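Caldeira table-clearing kit – worth the money or not?

Print this thread | E-mail this thread

garance_fan
Has anyone here bought the Caldeira kit from Otinard? I run the kit cupboard for a college robotics course and we've been offered one on trial until May. The sales chap, Joscha Sauerland, has been very friendly and very quick with his e-mails, which always makes me a bit nervous. What you get is the control software, a set of ready-made tidying tasks, a box of plastic tableware and a year of support. You bring your own arms. The price is 2000 euros before tax and I can't decide if that's cheap or cheeky.

Mostly I want to know if it copes with stacking bowls. Our own attempts at that have been woeful.

boltbucket
We've got one. The software is decent, the manual is dreadful. I think it was translated twice and nobody checked the second go. Stacking is all right if your bowls are apart to start with. Push them together and it dithers.

Watch out for the support year as well, it starts on the day you order and not the day the box turns up. Ours took 35 days to arrive, so we paid for a month of help with nothing to be helped with. I did moan and they added nothing.

Mrs_Tinker
I'd skip it. You're paying for picnicware and a licence key. The Bramex bundle does the same job, you can see all the settings, and they don't lock you out when the year ends. I moved over last spring and haven't missed Caldeira once.

boltbucket
Bramex does NOT do the same job, sorry. It wants every dish the same way up. Give it a cup on its side and it just sits there. I had both going for a good while and the only reason I kept Caldeira was the awkward stuff.

Carola Wunderlich
I've had the trial version going on our bench, so I can put a bit of meat on this. I'm not paid by anyone, I teach evening classes and I'm tight with money.

I like a proper muddle to work with, so I mix up the colours and sizes and put a few things in silly positions. The purple cup lying in the red bowl is my favourite nasty one, and I've got the light-blue cup upside down over on the left. The big orange-red plate hangs over the edge of the cloth a touch, and plates like that are where I expect trouble.
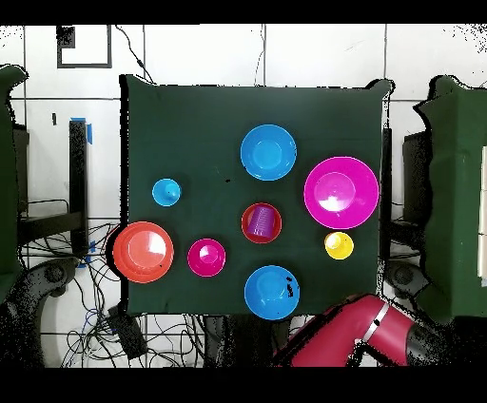

Bramley Cross, 2022-04-19

I typed up my notes the same evening, so they're a bit rough. I did 193 goes in all, with the layout changed between them. Separate bowls and small cups were no bother. A cup inside a bowl was hit and miss at first and then a lot better once I'd slowed the wrist down (page 9 of the manual, and it's the one useful page in there!). Plates were the weak spot. It likes to come at them from the middle, and with a big flat plate that's no good at all. Shiny ones are worse, I got more wrong guesses whenever the lamp caught them.

The dark green cloth is mine, by the way, not from the box. I tried it on a bare white top and the software kept losing the edges of things – might just be my lights.

Would I pay full whack? Probably, for a class. For one person at home, no.

Mrs_Tinker
Fair write-up, but plates being the weak spot is a big hole in something sold for clearing tables. What's it for if it can't do plates?

Carola Wunderlich
It can do them, it's just fussy. Small ones went fine. And I'd still rather have something that has a go at a tipped cup than something that sulks.

garance_fan
Thank you all, very handy. Does it need both arms or could I get by with one? We've got a pair of elderly Garance arms and only one of them behaves.

boltbucket
One will do for single pick and place. The stacking tasks are written for two and it won't let you start them otherwise. Ask Joscha for the one-arm file, it isn't on the download page but he sent me mine.

garance_fan
Asked. He's replied already, of course. We're taking the trial and I'll post again when I've had it on the bench with our canteen bowls.

Reader comments

pete_w: Same experience with shiny plates. A bit of matt spray sorted mine, but don't eat off them after.

LindenLab: Does the trial licence cover more than one computer? I can't find it in the terms.

oldsolder: @LindenLab no, one only. You have to write in to move it.

Contact us | Copyright the forum and its posters | Back to top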